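Snack Table Packer Wanted, Evenings
Herrero Pantry, posted 17/01/2025

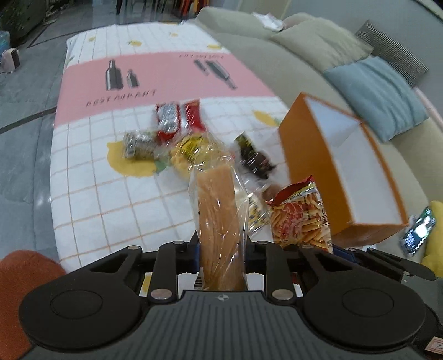 A bread stick in its wrapper, over the lemon tablecloth.

We need one patient person to sort and bag wrapped snacks, 16 hours a week, now through May. The cloth says RESTAURANT. We are not one, and applicants hoping for tips should adjust.

You will group the snacks by kind, check dates, and fill about 96 bags a shift. Bread sticks go in last and upright. A snapped one is technically two bread sticks, but customers have written in.

Snacking on the stock is discouraged and, so far, universal. Experience with crackers is welcome.

Send a few lines to Houshang Najafi at the Herrero front desk. No cover letters, please.

Recent listings
Shelf stocker, Kerkudska
Weekend baker, Cukska
Van driver, Skurska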